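Sketbridge だより　9月の号
作業室から　紙を敷いた大きな机のこと

夏の暑さがようやく緩んできて、朝、作業室の窓を開けるのが楽しみな季節になりました。みなさんお変わりありませんか。先月号で道具棚の引き出しの話を長々と書いてしまいましたら、思いのほか何通もお便りをいただきまして、うれしいやら恥ずかしいやらで、それならばと調子に乗って、今月は机の話をさせていただこうと思います。机といっても脚や天板の話ではなくて、その上に敷いてある茶色いクラフト紙と、青いテープの線の話です。地味な話題ですみません。でも、お便りの中に「廊下から見える、あの線の引いてある机は何ですか」というご質問がありましたし、春から Sotiropoulos 館に通い始めた方には、まだきちんとご紹介していなかったのです。

作業室の大きな机は、Nellau の旧館から引っ越してきたときに一緒に持ってきたものです。旧館ではこの机を廊下に斜めにして通さなければならず、運び出すのに午前中いっぱいかかったのを、当時いらした方は覚えておいででしょう。天板にはもともと細かい傷がありました。傷自体はべつにかまわないのですが、消しゴムのかすや糊のかけらがそこに入り込むと、拭いても拭いても取れません。ビニールのクロスをかけていた時期もありました。あれは夏になると腕に張りつきますし、端がめくれて、気がつくと誰かの袖に引っかかっているのです。いろいろ試して、結局いちばん長く続いているのが、包装用のあのクラフト紙でした。

紙は Ilmont の紙問屋さんから巻いたまま届きます。厚手と薄手があって、うちでは厚手をお願いしています。届いたばかりの巻きは両腕で抱えるほどの重さで、玄関から運び込むだけで軽くひと仕事です（台車を使えばいいのですが、つい抱えてしまいます）。包みを解いたときの匂いが私はとても好きで、これは完全に個人の好みの話ですけれど、新しい紙を敷いた日は用もないのに作業室をのぞきに行ってしまいます。

紙を敷いたあとは、青いテープで縦と横に線を引いて、升目をこしらえます。升目があると物の置き場所が言葉で伝えられるようになりまして、「もうひとつ奥の升」「線のすぐ手前」と言うだけで話が通じるのです。以前は「そのへん」「もうちょっとこっち」で済ませていたのですから、よくあれで仕事になっていたものだと思います。脇につけた白い机に座っている人と、大きな机の前に立っている人とで声をかけ合うときなど、ほんとうに助かっています。
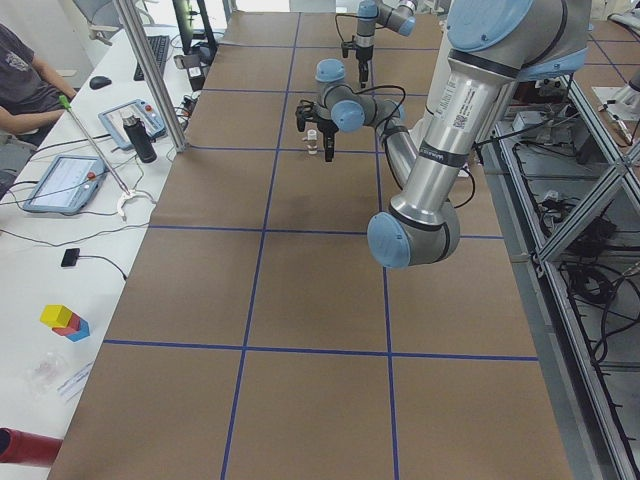 紙の敷き方

敷き替えのやり方を知りたいというお便りもありましたので、いつもの手順を書いておきます。上手な方からすればもっといい方法があるのでしょうが、うちではこうしています、という程度に読んでください。

まず、机の上のものを全部どけます。当たり前のようですが、ここで横着をして隅に寄せるだけにすると、あとで必ずその隅だけ紙が浮きます。どけたものは隣の白い机か、8番の棚の上へ。古いテープは紙ごと巻き取ってしまえば早いのですが、テープが天板にじかに貼ってあるところは先に剥がしておいてください。ゆっくり、手前に低く引くように剥がすときれいに取れます。急いで真上に引っ張ると、細く裂けて途中でちぎれて、爪でかりかりやることになります。私は毎回どこか一か所でこれをやっています。

天板は固く絞った布で拭いて、それから乾いた布でもう一度拭きます。拭いてから10分待つことにしています。待っている間にお茶を淹れに行く人が多く、そのまま話し込んで10分が30分になることもありますが、それはそれで乾きがよくなるのでかまいません。

次に、紙を机の端から転がして広げます。巻きぐせがついているので、反り返る面を下にして置くと落ち着きます。ひとりでもできなくはないのですが、できればふたりで、ひとりが端を押さえ、もうひとりが巻きを転がしていくと、しわが寄りません。真ん中から外へ、手のひらでなでるように空気を逃がしてください。手に汗をかきやすい方は薄い布を一枚はさむといいですよ。

端は天板の縁で下に折り込んで、裏側でとめます。表でとめるほうが簡単ですけれど、表のとめ口は袖でこすれて、だんだんめくれてくるのです。めくれたところに鉛筆が転がり込んで行方不明になったことがありました。見つかったのは次の敷き替えのときでした。

テープの線の引き方

さて、楽しいのはここからです。線を引くときは、机の長いほうに沿って走る線を先に決めます。長い線がまっすぐだと、そのあとに入れる横の線も自然に揃ってきますし、長い線が曲がっていると、どんなに丁寧に横の線を入れても、どこか落ち着かない升目になってしまいます。

コツは、貼りながら足もと、いえ、手もとを見ないことです。自転車に乗るのと似ていまして、指先ばかり見ていると線がふらふらと寄っていきます。テープの始めを机の端にしっかりとめたら、少し長めに引き出して、ぴんと張ったまま向こうの端を見て、そこへすっと下ろす。下ろしてから、指の腹で押さえていきます。はじめに鉛筆で薄く印をつけておくと安心です。印はテープの下に隠れますから、消さなくて大丈夫です。

机の長いほうの端から眺めると、升目は手前が大きく広く、奥へ行くほど縮んで見えます。当然といえば当然なのですけれど、敷き替えたばかりの新しい紙でこれを見ると、畑の畝や、線路わきの田んぼを眺めているような気持ちになりまして、私はいつも少しだけしゃがんで見てしまいます。みなさんもぜひ一度、端にしゃがんでみてください。線の曲がりもよくわかりますので、点検も兼ねられます。

テープは青と決めています。最初に黄色を試したところ、茶色の紙の上では夕方になるとほとんど見えず、赤は目にちかちかするという声がありました。白はきれいでしたが、汚れが目立って寂しい感じになります。青は茶色の隣でほどよく落ち着いて、しかも朝でも夕方でもよく見えるのです。同じ青でも買う時期によって濃さがわずかに違うようで、継ぎ足したところが気になる方もいらっしゃるかもしれません。そこはご愛嬌ということで。

升目のよいところ

升目があってよかったと思うのは、小さなものを扱うときです。広い紙の上に小さなものをぽつんと置くと、ほんの少し動いても目では気がつきません。線があると、右の線に寄ったとか、奥の線から離れたとか、すぐにわかります。
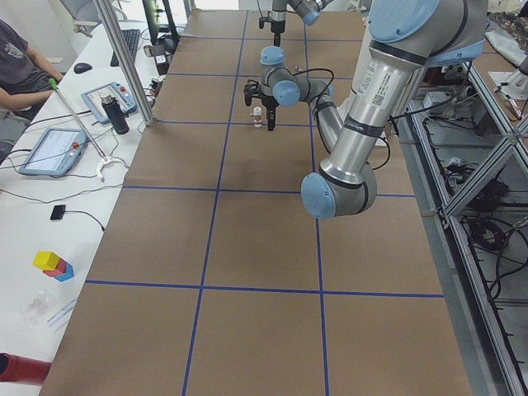 それから、片づけのときにも役立ちます。うちでは使っていない升は空けておくという習わしがありまして、誰がいつ言い出したのか、もう覚えている人もいないのですが、これがなかなかいいのです。広い机というのは不思議なもので、空いている場所があると、つい鞄や上着や読みかけの冊子を置きたくなります。けれど線で区切ってあると、そこに置いたものが急によそよそしく見えて、置いた本人が気まずくなるのか、いつのまにか引っ込めてくれます。貼り紙で「物を置かないでください」とお願いしていた頃より、ずっと穏やかに片づくようになりました。

白いもの、小さいものも、茶色の紙の上だとよく目立ちます。指先ほどの部品でも、ビニールのクロスの時代はしょっちゅう見失って、床に這いつくばって探したものでした。茶色というのは本当にありがたい色です。ただし、輪ゴムと木くずだけは見事に溶け込みますので、どうぞお気をつけください。輪ゴムは箱に戻していただけるとたいへん助かります。

お便りにお答えして

「紙はどのくらいの間隔で替えるのですか」。決まった日はありません。角が擦れて白っぽくなってきたり、紙の継ぎ目に手が引っかかるようになったりしたら替えどきと思っています。テープだけが傷んだときは、その線だけ剥がして貼り直せば十分です。古い紙に同じ線を貼り直すときは、前の跡がうっすら残っていますので、それをなぞるつもりで貼ってください。跡からずれると、線が二重に見えて落ち着きません。

「家の机でもできますか」。もちろんできます！　食卓なら薄手の紙のほうが折りやすいと思います。お子さんの工作のときに敷いて、升目のひとつをはさみの場所、ひとつを糊の場所にしてあげると、意外なほどきちんと戻してくれるそうです。これはお便りをくださった方から教わったことで、わが家でもさっそく真似をしてみましたが、大人のほうがよほど戻しませんでした。ニスを塗った天板や古い木の机には、テープをじかに貼らず、紙の上だけで済ませてくださいね。

「使い終わった紙はどうしていますか」。テープを剥がして、きれいなところは切り取って取っておきます。荷物の詰め物にしたり、裏を下書きに使ったり、ペンキを塗る日に床に敷いたり。8番の棚の下の段に畳んで入れてありますので、ご入り用の方はご自由にお持ちください。この前の敷き替えの分がまだたっぷり残っていて、下の段の扉が閉まりにくくなっております。何枚でもどうぞ。

「余ったテープの芯をいただけますか」。どうぞどうぞ。同じ棚の上に箱を出しておきます。輪投げにするのだとか。楽しそうですね。

作業室からのお願い

紙の上で飲み物を飲むのはご遠慮ください。クラフト紙は水を吸うとぼこぼこに波打って、乾いても元には戻りません。冷たい飲み物はコップの汗だけでも輪の形に跡が残ります。お茶は廊下の丸い卓でお願いします。

線のテープの端がめくれているのを見つけたら、押さえて直していただくか、ひと声かけてください。指でちぎって短くするのは、どうかご勘弁を。だんだん線が短くなってしまいます。紙の上に鉛筆で覚え書きをするのはかまいませんが、油性ペンは裏まで抜けることがありますので、お控えくださいますように。

次の敷き替えは月末の夕方、17時に始める予定です。ふたりで広げると早いと先ほど書きましたけれど、テープを切る係、端を押さえる係、向こう側からまっすぐかどうか見る係と、手はいくらあっても困りません。とくに「もう少し右」と言ってくださる方が要ります。2回目からは驚くほど上手に貼れるようになりますので、初めての方もどうぞお気軽にお越しください。はさみはこちらで用意します。爪を短く切ったばかりの方は、古いテープを剥がす係だけはほかの方にお譲りくださいね。

なお、来月号では Ilmont の紙問屋さんに教えていただいた、紙の巻きの立てかけ方と湿気の避け方を載せるつもりでおります。巻きを寝かせるか立てるかで、作業室の中でも意見が割れております。お宅ではどちらにしているか、よろしければ入口の箱にお便りをお寄せください。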